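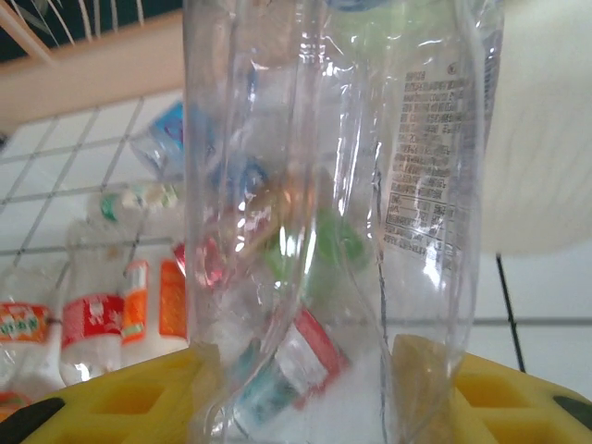 Rerngate Rugby League Club
Minutes of the general committee, 2025-04-25, clubhouse, upstairs room

Print this page | E-mail this page
Filed under: Club Business > Minutes

Present: chair, secretary, fixtures secretary, first team coach, second team coach, ground manager, junior section rep, two members' reps. Apologies from the kit manager and the Utau tour liaison.

1. Minutes of the last meeting

Agreed, with one correction. The line saying the floodlight repair was "complete" is to read "reported as complete by the contractor". The ground manager pointed out that the north-east pylon still drops out when both banks are on, and would not have the word "complete" against it until it had lasted a full evening session.

2. First team

The coach reported on the away defeat at Katlow. He put it down to injuries in the back row and a poor last quarter. A members' rep asked whether injuries explained conceding three tries from the same short-side move, given that the players defending it were all first choice. The coach said the edge defence was being worked on. The rep replied that the same phrase appears in the minutes for two previous meetings and asked for it to be noted. Noted.

The coach asked for a second midweek session until the end of the season. Turnout at the present one was discussed. The chair wondered what a second session would do for players who are missing the first, and the coach accepted this was a fair question. To be tried for a month, on the understanding that a register is kept and brought to the next meeting.

Discipline: two yellow cards at Katlow, both for dissent. Club fines apply. One player has appealed against the fine on the grounds that he was right about the forward pass. Appeal turned down.

3. Second team

Won at home, lost away, one match conceded for want of a front row. The second team coach would like it recorded that he was told at ten on the morning of the match that three of his players had been moved up. The first team coach's recollection is that he rang the evening before. It was not possible to settle this. From now on all movements between teams go by text to both coaches and the fixtures secretary by the evening before the match, or they don't happen.

4. The Temba proposal

The secretary went through the offer from Temba, who want to supply tracking vests and a "performance dashboard" to the first team for a season, in return for shirt space and a perimeter board. The brochure claims that clubs using the system see fewer soft tissue injuries. Members asked which clubs, over how long, and compared with what. The brochure doesn't say. The secretary had put the question to Temba by e-mail and got the same brochure back with a covering note.

The coach was in favour and said players like to see their numbers. Several present doubted that knowing how far a winger has run would help him tackle. It was also pointed out that the free season is followed by a charge of 172 per vest, and that the agreement renews by itself unless the club gives notice in July, when the committee does not usually meet.

Decision: no signature on the present terms. Secretary to go back and ask for (a) the names of two clubs we can ring, (b) the renewal clause taken out, (c) who owns the players' data if we leave. If the answer is another brochure the matter is closed.

5. Pre-season tour, Utau

The liaison's written report was read out. Two fixtures are described as "confirmed in principle". The chair asked what that meant, and no one present could say. Accommodation is held but not paid for. The deposit asked of each tourist is 200, and the report expects a full party. The fixtures secretary observed that last time a full party was expected as well - and that the club ended up paying for the empty seats on the coach.

Agreed that nothing is booked in the club's name until deposits are in from enough players to cover the transport, and until both host clubs have put dates in writing.

6. Ground and gates

Gate for the last home league match was given as 409. A members' rep who had stood at the turnstile end thought this high. The figure is made up of tickets sold plus season ticket holders, whether or not they come. It was agreed to report the two separately from now on, even if the total looks worse on the website.

The bar and gate account stands at 2,486 after the brewery invoice. The pitch will need reseeding behind the posts at the road end. Ground manager has one quote and has been asked to get another, the first being from the firm that did it last year, when it didn't take.

7. Juniors

Under-13s have enough players for one side and not enough for two, though two have been entered for next season. The junior rep is confident that numbers will come up over the summer. The fixtures secretary is less so, and will ask the league for the last date on which a side can be withdrawn without a fine.

Touchline behaviour: one complaint from a visiting club, about language. Reminder to go out to all parents. The rep felt a reminder had gone out before and made no difference - agreed that this time the parents concerned will be spoken to directly as well.

8. Any other business

Referees' changing room: shower still cold. Plumber to be chased.

The end of season dinner was raised. Same venue, price to be found out before tickets are printed.

Meeting closed at 9.40 pm. Next meeting in the same room, date to be sent round by the secretary once the cup draw is known.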